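2018-07-12

Cuttlefish bone casting, bronze buckle blanks

Best pour so far! Writing this while the second blank is still in the pickle, because I know I'll forget the order I did things in.

Background for anyone who hasn't been following: I want a buckle blank with the bone grain left showing on the front, those fine wavy ridges like a sand bar at low tide, and a clean flat rim all the way around where a leather strap can sit without chewing itself up. I'm testing in bronze so I can afford to mess up, then moving to sterling when the shape behaves. The April tries all had the same trouble. Grain came out lovely in the middle and mushy on the lower left, and the hook post on the back never filled. I blamed the metal. I now think it was mostly the bones, and partly me being stingy with vents.

Bones: the new box from Dirnness is so much better than what we had. Long, thick, hardly any yellowing. I cut the ends off square with the coping saw, split each one lengthwise, then rubbed the two halves face to face over the trash can until they met with no light coming through. Go slow here. The soft side goes down fast and it's easy to end up with a wedge. I rocked one pair and had to throw it out, so check against the window every minute or so.

Pressed the model in by hand. The model is the Prinlow oval, the one carved from hard green wax and then cast in resin (the wax itself is too precious to push on). Half its thickness into each side, steady pressure from the heels of both hands, no wiggling. Three short pieces of brass wire in the corners as locating pins. Took the model out with a bit of sticky putty on the back, which lifts it straight up and doesn't crumble the rim. Much nicer than digging under it with a scribe!

Then the part I love. Soft dry brush, the cheap watercolor one with the blue handle, brushed along the grain inside the cavity, and you can watch the ridges come up. The soft stuff between the layers goes away and the hard layers stay standing. I did the front face only. About 10 strokes is right. On the practice half I kept going and the ridges got so tall and thin that the metal would have snapped them off.

Vents: fanned out from the cavity toward the top, cut with a scribe, stopping short of the outside edge on the first bone and running right out to the edge on the second. Also one vent straight up from the hook post. That one made all the difference, see below.

Sprue: cut it wider than felt sensible. A funnel as wide as my thumb at the top, narrowing to pencil width where it meets the rim. The bronze needs the weight of that button above it. Bound both halves with iron wire, twisted tight with little Z bends on each side so I could snug them up evenly, and a smear of clay along the seam. Stood the bundle in the pan of dry sand.

Melt: Lovico furnace, graphite crucible. Brought it up to 900 and let the empty crucible sit there while I bound the second bone, then loaded clean casting grain and took it the rest of the way. Poured at 1,970 on the display (Fahrenheit, everything on this page is Fahrenheit). Pinch of borax, one stir with the graphite rod, skimmed, then a smooth steady pour with no pause. Bone one gave a tiny flame at the vents and a lot of smell. Bone two, same again, with a bead of metal peeking out of the hook vent, and I may have yelled.

The smell, by the way, is burnt hair and low tide. Fan on before the pour, door propped, and do it late in the day if the Penry class is using the front room.

Results

Blank one: front is gorgeous. Grain goes right across, even at the lower left, and it follows the curve of the oval as if it was planned. The back has a shallow sink where the sprue meets the rim, shallow enough to file out. Hook post filled maybe two thirds of the way. I could solder on a separate post and no customer would ever know, but I want it in one piece.

Blank two: full hook post! Crisp all the way up. There's a thin fin of flashing on the right side where the halves must have opened a hair, so that wire wasn't as tight as I thought. The fin came off with snips and a number 2 file in no time. Front grain is slightly softer than on blank one. I brushed it less, so that makes sense.

So the keepers from today are the wide sprue, the vent from the hook post, vents cut all the way out, and a brushing somewhere between the two. Whether it was the bone or the vents that fixed the lower left, I can't say from two pours, having changed both at once like a goof. I'll run old bone with new vents next time to find out.
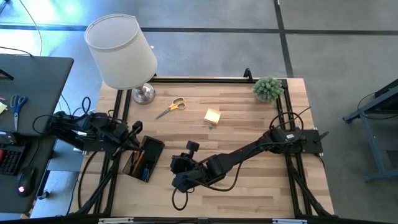

Tess Varnado
Bench jeweler, casting and finishing

Finishing notes, same day

Cut the sprues with a heavy saw blade, size 4, lots of wax. Bronze is grabby. Saved both buttons in the jar marked BUCKLE BRONZE, and please don't toss brass in there, the color goes off and I can't get it back.

Filed the rims flat, then emery on the glass plate in figure eights, coarse to fine. Stayed completely off the grain. Tried three ways of cleaning the front on scraps cut from the practice casting:

Brass brush and soapy water. Warm, soft shine, keeps every ridge. My favorite by a mile.

Steel shot in the tumbler. Bright, a little too bright, and the tops of the ridges start to look rolled over.

Pumice powder on a stiff bristle wheel. Nice matte, but it eats detail fast. Might be good for the sterling version if the grain comes out sharp enough to spare some.

Then patina. Dabbed on the brown solution, rinsed, knocked back the high spots with a felt stick, and the whole surface woke up. Dark in the valleys, gold on the ridges. A mirror-polished rim next to that is going to look so good on a plain tan strap — I'm a bit giddy about it.

Next session

Six more bones are split and faced, sitting in the shoe box on the top shelf. Don't stack anything on them, they dent if you look at them wrong.

Tighten the wire after the clay goes on as well as before.

Weigh the resin model and work out the sterling charge, with plenty extra for the button.

Try turning the model in the bone so the grain runs top to bottom. Could look like rain.

Order more iron binding wire. We're down to the end of the spool.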